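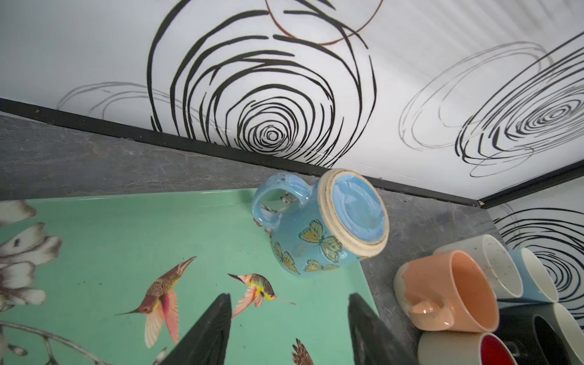

Pekley Home & Kitchen Help - Backsplash and Counters Team

Swirl pattern backsplash: how do I clean it, and what do I do about the black trim?

Asked by Shuzhen Tang, 7/6/19

Hi all! We moved into our place in Urkirgate in December and I am still a little bit in love with the kitchen wall. It's white with big black swirls that look like somebody went at it with a fat brush, plus some thin gray ones like pencil scribbles, and one skinny reddish-brown circle that I didn't even notice until spring. The pattern keeps going around the corner behind where I keep the mugs. The counter is dark gray stone with light veining.

My questions:

1. What can I wipe the wall with that won't dull the print? The last owner left no paperwork at all, only a paint can for the hallway.

2. There's a narrow black trim strip where the wall meets the counter, and crumbs collect along it all day long. I wipe, I turn around, more crumbs. Is there a good tool for that line?

3. I have a mint-green tray with hummingbirds and white flowers on it that lives on the counter right by the wall. Is it bad for the stone to have a tray sitting in one spot all the time? I'd hate to put it away, it makes me so happy in the mornings.

Thanks!!

3 answers

Answer from Chrysanthi Papadakis (1,983 posts)

Oh I love this wall! I have a printed panel behind my stove with leaves all over it and I've had it 10 years, so I've made most of the mistakes already.

For the wall: warm water, one small drop of dish soap, a microfiber cloth that is damp and no more than damp. Then go over it with a dry one. That's my whole routine. Skip anything with grit in it, and skip the white foam eraser sponges even though they are so tempting. I used one on a tomato spot and got the spot off along with the shine, and when the sun comes in at the side I can still see a dull patch the size of a plum. Test any new cleaner back behind the mugs first. If you do have a greasy patch, lay the damp cloth on it for a minute and it'll usually let go by itself.

For the trim: a dry paintbrush! The cheap inch-and-a-half kind with the slanted bristles. Run it along the strip from the far end toward you, push everything into a little pile, pick up the pile with the damp cloth. Brush first, always, or you just make paste and press it into the seam. I keep mine in the drawer with the dish towels and it gets used more than the can opener. While you're down there, look at whatever seals the strip to the counter. If you see gaps, get those filled before you do any more wet wiping, water can sit in there for ages.

For the tray: keep it out, please! Lift it up once a week and wipe underneath. If the bottom is rough, stick four felt dots on it so you don't drag anything across the stone. Mine is from Tevlow, it has lemons on it, and it hasn't moved more than a foot since I got it. The only thing I'd watch for is water getting trapped underneath, so if you set wet mugs on it, check below now and then. I wouldn't scrub the birds either - soft cloth, same as the wall.

Comment from Shuzhen Tang: A paintbrush!! I have three of them in the garage. Trying it tonight. I do set wet mugs on the tray sometimes, so I'll get felt dots too.

Answer from Lei

Handheld vacuum, small nozzle, done. Vinegar is fine on the wall.

Comment from Chrysanthi Papadakis: Agree on the vacuum, but I'd be careful with the vinegar here. Some stone gets etched by it and it'll run right down the wall onto the counter. We don't know what kind of stone this is.

Comment from Lei: Fair. Plain water then.

Answer from a guest

We have the same sort of wall in our rental, only with dots. Don't know about the trim, ours doesn't have any. I bought a big 40 ounce bottle of spray for it and the soap and water did the same job. Love the sound of the hummingbird tray, where did you get it?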